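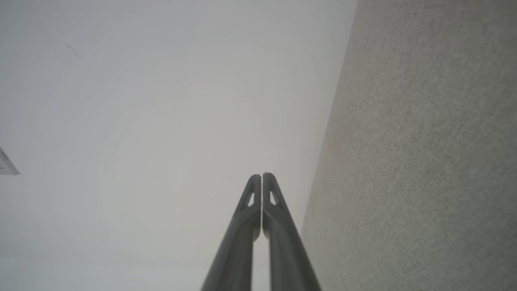 Ticket 62 — Left gripper drops out during fold routine
Project: Valau (student clothes folding build, Derthorpe robotics club)
Status: Open, workaround in place
Priority: High, needed for the Flovham demo

Reported problem

The left gripper stops answering partway through the folding routine. The arm keeps moving but the fingers stay in whatever position they were in. The log shows "no reply, left gripper, timeout 200 ms" and then the same line over and over until we hit stop. The right gripper has not done this.

It does not happen every run. In 21 runs on Sunday we got the timeout 4 times. All of them came after the routine called for the left wrist to turn and the gripper to open.

Steps to reproduce

1. Power up both arms, wait for the ready message.
2. Home both grippers.
3. Lay the pants out and start the fold script from the top.
4. Watch the left gripper log when the right side takes hold of the leg ends.

Tried so far

Restarted the control software. No change.

Rebooted the laptop. The first run after was fine, the second one timed out.

Swapped the left and right ports in the config file. The error stayed with the left gripper, so it is probably not the port.

Raised the timeout from 200 to a full second. The log gets quieter but the fingers still don't move, and now the script waits longer before it fails. Put it back to 200.

Ran open and close by itself with the arm parked. No errors at all. We left this going through lunch. 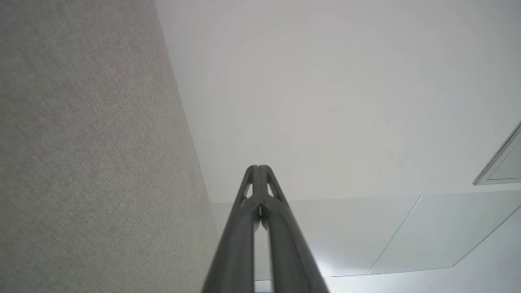 Update, 3:40 p.m.

Ran the wrist through its full range with the gripper commands turned off and only the status check running. Got a timeout near the end of the turn, then it came back when the wrist was moved by hand about an inch the other way. Did it again and got the same thing. That points to the cable or the connector and not the script.

Unplugged the left connector and plugged it back in. It felt seated both times. The cable has less slack than the one on the right arm. Whoever routed it in the Rivadeneira build used the shorter length and we never changed it when we took the arms over.

Workaround: the fold script now has a limit on the left wrist turn. Change is in the arm settings file, not in the script itself, so pull both before you run anything. The fold is slower and the left side has to come in from a worse angle, but it runs to the end. 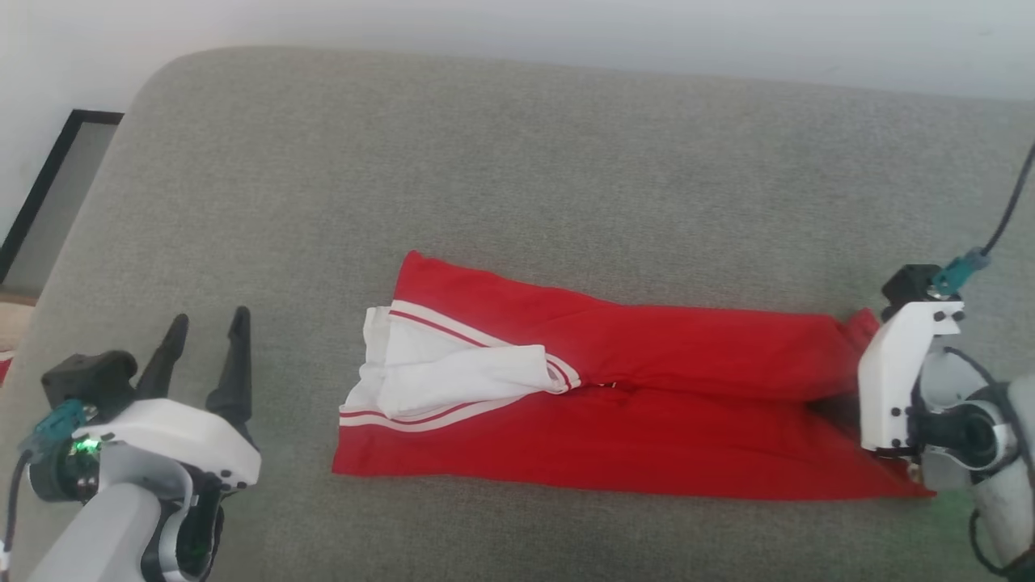 Still using the red track pants for testing so the results can be compared with the earlier runs. Please don't switch to the towel until this is closed. If you do a run, write down the wrist angle from the log at the moment of the timeout, even if it recovers.

To do

Order a longer cable for the left gripper. Check the connector type first, the parts list has it wrong.
Test with the spare cable from the drawer if anyone can find it.
Take the wrist limit back out once the new cable is in, and rerun the full set of 21.
Add a check so the script stops both arms on a gripper timeout. Right now the other arm keeps pulling — opened as a separate ticket.

Comment added 5:15 p.m.

Spare cable found, but it is the same short length. Not installed. Leaving the wrist limit on for now.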